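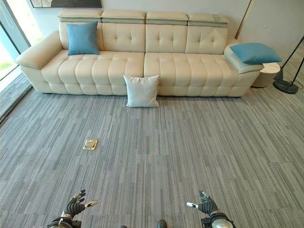
Bruko Leather Care Kit, four months in

Rating: 3 out of 5
Posted 2018-09-27

I have never believed in leather conditioner. My father owned one leather chair his whole life and wiped it with a damp rag at Christmas, and the chair outlived two cars. So when the salesman at Tetholm tried to add a care kit to my bill in May, I said no. Then I went home, read the warranty, and saw that "failure to maintain the surface" gets them out of nearly everything. I ordered the Bruko kit that night and felt like a sucker.

You get a bottle of cleaner, a bottle of conditioner, a sponge, a brush and two cloths. The box says it treats "up to 22 seats." Up to is doing a lot of work there. I got three full goes at one large sofa out of it, and I was stingy on the third. If their idea of a seat is a dining chair pad then fine, but print that on the box.

The cleaner is the good half. It foams up thick, doesn't run, and took a ballpoint mark down to something you'd have to hunt for. It did very little for the blue that comes off new jeans, and if you own light leather you know that's the stain that counts. The label claims dye transfer is "lifted in one pass." I made six passes, left it overnight, and made two more. Lighter, yes. Lifted, no. Kwadwo Eshun, who reupholsters boat seats and has seen more ruined vinyl and hide than anybody I know, told me to quit scrubbing before I took the finish off along with the dye. I quit.

The conditioner I can't make up my mind about. Most furniture leather sold today has a clear coat over the color, and I have yet to hear a convincing account of how a cream is supposed to "feed" something through a layer of what amounts to paint. I wrote to Bruko and asked. The reply thanked me for my interest and repeated the back of the bottle. What I did was treat one half of the sofa and leave the other half alone all summer. By September I could not tell them apart by eye. By hand, the treated side is a bit softer, or I want it to be. My wife picked the wrong side with her eyes shut.

It does smell for a couple of days. Sort of almond, sort of shoe store.

The brush deserves its own complaint. It's fine on a flat surface, but on anything tufted or channeled the bristles are too short to get to the bottom of the seam, and they push the foam down in there where you can't wipe it out. It dries to a white crust. I ended up using an old toothbrush and a cloth wrapped around a butter knife. Go easy with the knife.

The cloths shed. Throw them out and use an old T-shirt.

On price, I paid more for this than for the Jirkstead kit, which my neighbor Ebenezer Abubakari has used for years on a brown recliner. I borrowed his to compare. The Jirkstead cleaner is thinner and drips, and it left a slight tackiness until I buffed it. On the ink it was just as good. On the denim it was just as bad. His bottle is also bigger. Lytvynenko makes one too but I couldn't find it anywhere except in a bundle with a protector spray, and I don't buy sprays that won't list what's in them.

There are 103 reviews on the store page and most of them were written within a week of delivery, when the thing smells nice and the sofa is clean anyway. I'd take those with some salt.

Would I buy it again? The cleaner alone, if they sold it alone. They don't. I kept the receipt and wrote the dates down for the warranty people, and that may be the most use I get out of it.

Pros: cleaner works on ink and ordinary grime, doesn't drip
Cons: denim dye, short brush, linty cloths, "up to 22 seats"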